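Why Snacks Are So Hard for a Gripper

Hi again, gripper fans! Last time I wrote about robot arms. Today we're going right to the end of the arm, to the part that grabs. My favorite practice job for a gripper is packing snacks into a box, and oh boy, is it tricky.

Think about a foil pouch. It's crinkly and it bends when you squeeze it. Your fingers feel that and fix it without you even noticing — a gripper has just two fingers, so where they touch matters a lot. I like to pinch a pouch by its sides with blue pads, one on the left and one on the right. 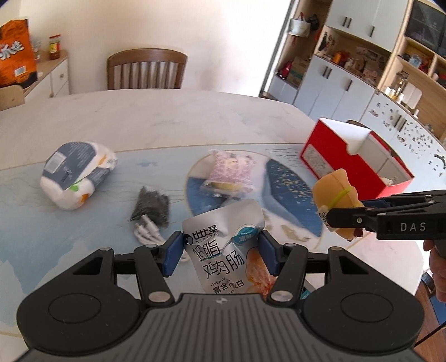 Shanti Pathak wrote in to ask why we don't just use a suction cup, like the ones that lift window glass. Good question, Shanti! Suction loves flat, smooth things. Wrinkles let air sneak in, and then the cup lets go. For a crinkly bag I'd pick two fingers every time.

Now for the box. Getting a snack in is a different puzzle from picking it up, and the fuller the box gets, the less room your fingers have to open!

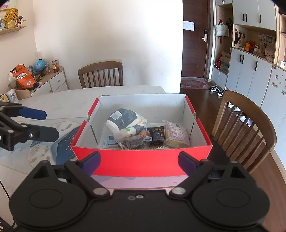

So I go slowly near the walls, and I open the fingers only a little bit. Want to try it at home? Grab 2 spoons, hold one in each hand, and move up to 30 wrapped snacks into a shoebox. Puffy bags first, then flat ones. Then swap the order and see which way feels easier.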